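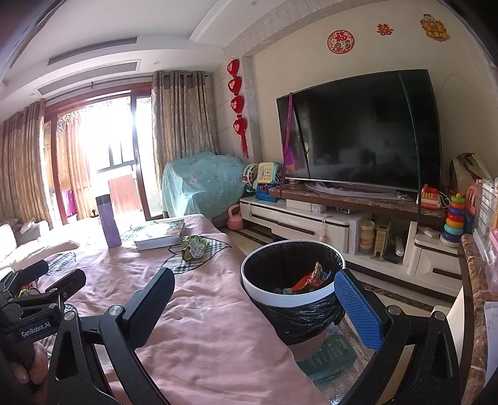 Clearing the table, both grippers in use, bin on the right.

9 Jun 2023

Went to the Ustex visiting day at Clitivstead. Left the house at seven and took the bus because the car is still at the shop. The ticket was a paper one with 1138 printed on it, and they checked it twice, once at the gate and once at the apartment door.

The morning was talks. Warneo had the first slot and spent most of it on charts about warehouse picking. I took two pages of notes and will probably use half a page. The Schmieder people talked about finger pads, how soft to make them and how fast they wear out. They passed around a tray of used ones. Some were worn smooth at the tip and fine everywhere else. I asked if they ever turn them around to get more life out of them and was told the screw holes don't line up.

Coffee was in the hallway. Too hot to drink before they called my group.

The part I came for was the household demonstration. It was in a living room with a big TV, toys all along the shelf under it, and New Year decorations still up on the wall. The job was picking up trash: take the wrappers off the table, put them in the can. A person works the grippers by hand, one in each, and the recordings are used later to teach an arm the same job. They have 3673 recordings of table clearing so far and want a lot more with thin, shiny packaging.

I can see why. A snack wrapper is a bad thing to pick up. It has no fixed shape, it slides, and if you squeeze in the wrong place you get one layer and leave the rest. The table had a cloth on it too, so it's easy to pinch up a fold of that along with the wrapper. I would have picked a bare table to start with.

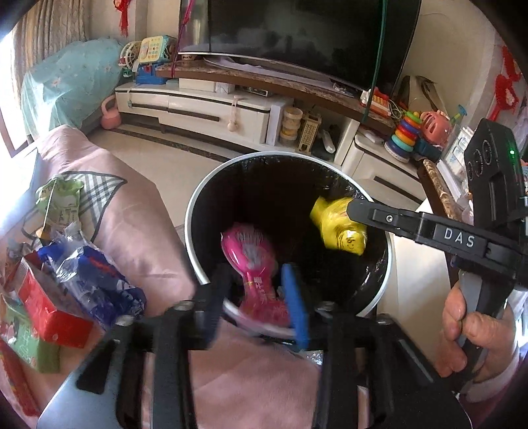 Two packages over the bin, a pink one and a yellow one.

We were each allowed a turn after that. The grip is comfortable enough, but I kept reaching past things, and my left hand was much worse than my right. I got a small packet on the third try. The big crinkly ones were easier than I expected. Letting go over the can was harder. You have to get right over the opening and open the fingers all the way, or the plastic hangs on to one pad. I missed once and had to pick it up off the floor with my own hand, which the operator said doesn't count.

My wrists were sore after one turn. The operator said a normal shift is 200 pickups with a break in the middle. I asked what happens to the bad tries and she said they keep them, marked separately.

No arm was running in our session. The late group was supposed to get one but I would have missed my bus. The sheet they handed out says the next visiting day is in November, and I put my name down for the late group this time.

Lunch was a sandwich at the bus stop. Paid 99 cents for a bottle of water. Home by four. Need to type up the Schmieder notes before I can't read my own writing, and call the shop about the car.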